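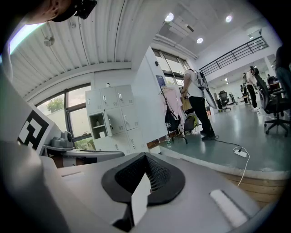

The view from a hand-held gripper at Vistico's workspace in Dravodcombe, with lockers and a coat rack in the background.

Vistico takes robot data gathering out of the lab

Posted 4/24/24

DRAVODCOMBE - Vistico has started the second stage of a project to collect examples of everyday hand work for a robot learning system, the company said Wednesday. The work is being done with hand-held grippers that people carry through ordinary rooms, and no robot arm is needed to make the recordings.

The project is called Ghauri. Its goal is a set of recordings that can be used to train a single control program for small household and office jobs, such as picking up a bottle, closing a cabinet door or moving a bag from the floor to a hook. Vistico is doing the collecting. Fevura, which makes control software for mobile robots, is paying for most of it and will do the training.

Each gripper has a camera mounted on it. The operator squeezes a trigger to close the fingers, and the camera records what happens in front of them. Square black-and-white markers help the software work out where the parts of the rig are in each picture. The recordings are then matched with the motion of the operator's hand, so that the program gets both what was seen and what was done.

The first stage ran over the winter in one room with a single table. It produced enough material to show that the method worked, according to a project summary from Vistico, but the trained program did poorly when the table was moved or the lights were changed. In one set of trials it could pick up a cup in its usual place and then missed the same cup after the blinds were opened.

The second stage is meant to fix that by adding more places. The company has drawn up a list of 60 rooms in and near Dravodcombe, including offices, kitchens, a school workshop and two laundries. Operators will spend up to two days in each. They have been told to leave things as they find them, with bags on the floor, coats on the racks and people going about their work.

"A tidy room teaches the system about tidy rooms," the project summary says. "We want bad light, glare off the floor and somebody walking past."

Vistico has 8 operators trained so far. A session lasts about 45 minutes, followed by a break, and the grippers are checked against a test board before each one. Operators work from a list of tasks but choose the order themselves. They are also asked to record failed tries, including drops and missed grasps, as long as they go on to finish the job. Those recordings are kept in a separate group and may be used to teach the system how to recover from a mistake.

The full task list has 204 entries. Most are short and involve one object. The longer ones, which include packing a bag and clearing a desk, can take several minutes and are recorded from start to finish without a cut. Fevura asked for more of the long tasks after looking at the results from the first stage, where the trained program often completed one step and then stopped.

Checking the recordings takes more time than making them. Every session is played back by a reviewer who marks the start and end of each task and adds a short written label. Clips with a blocked camera or lost tracking are thrown out. Large windows have been a problem in some rooms, with the picture going white when the gripper turns toward the glass, and shiny floors can confuse the tracking. The reviewers now flag these clips so that the operators can go back and record them again at another time of day.

Privacy has been the main question from the businesses on the list. Notices go up at the door before a session starts, and anyone who does not want to be recorded can ask for the session to be paused. Vistico said faces are blurred before any material leaves its own computers. Screens and papers with readable text are treated the same way. Owners of the rooms can ask to have recordings from their site removed up to the end of the project.

One dental office dropped out in the first week over concerns about patient files. It has been replaced by a bakery.

The companies have not said how much the project costs. Room owners are paid a flat fee for each day, and operators are paid by the hour with no bonus for the number of tasks they finish. An earlier plan to pay by the clip was dropped after test sessions showed that people began to rush, and their hand motions became too fast for the robot to copy.

Training on the new material will begin before all the rooms are done. Fevura plans to run a first version of the program in its own building on a robot with two arms, using grippers of the same shape as the hand-held ones. Matching the shape matters because the program learns from what the camera sees at the fingertips, and a different finger would look unfamiliar to it. The pads and housing have been kept the same since the first stage for that reason, although operators have asked for a lighter model.

The test will use rooms that were left out of the collection on purpose. For each task the robot will get the same number of tries, with objects moved between them, and staff who did not take part in the training will keep score. Fevura said it would publish the results for all tasks, including the ones where the robot fails.

Collection is due to end in August. Vistico is still looking for rooms to fill the last places on its list and said it is most interested in small shops, shared kitchens and storage areas with poor lighting. Private homes are not being considered in this stage. Businesses that want to take part can sign up at the company's front desk in Dravodcombe on weekdays. A site visit is made before any recording is scheduled, and owners receive a copy of the task list for their room in advance.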